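**Stondthorpe Computer Reuse: progress report to the Prulta small grants program**

Prepared by Zoila Nina, 30/05/2022

This covers the work since January, when the first half of the grant came through. We have spent it on parts, thermal paste, anti-static mats and the rent on the back half of the Espinoza building.

### Desktops

The target was 50 desktops rebuilt and given out by the end of the grant. We have finished 18. A further five are built but still waiting on power supplies, which were ordered from a supplier in Hosavville and have been back-ordered twice.

Most of the donated machines come from two office clear-outs and were stored badly. The cases are dusty but sound. The usual fault is at the processor socket, so every board now gets its socket checked before we spend time on anything else. The lever and load plate are lifted, the chip comes out, and the pins are looked over under a lamp. If any are bent, the board goes on the repair shelf and the processor is kept for another machine.
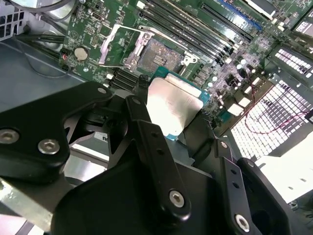
### Memory and storage

Memory has been easier than expected. We had enough sticks on hand to fill the boards to a useful level, and we swap them between machines as needed. Hard drives are wiped on arrival and tested overnight. Those that fail are drilled and sent for metal recycling. We would like to move to solid-state drives for all remaining builds, and have spent $439 on a first lot.

### Training

Caoimhe Nic Giolla runs the bench sessions. She has rewritten the socket and cooler instructions, as the old ones skipped the step about lining up the corner mark on the chip. The new sheet is taped up at each bench. Attendance dropped off over the exam period and has since picked up.

### Changes to the plan

- Laptop repair has been put off until the desktop target is met.
- The second workbench will be bought used. The saving goes to drives.
- Delivery to homes outside Stondthorpe needs a vehicle, and we don't have one yet.

### Next period

Finish the machines waiting on power supplies, clear the repair shelf, and start the next batch of cases. We ask that the second payment be released on the original schedule. Receipts are attached separately.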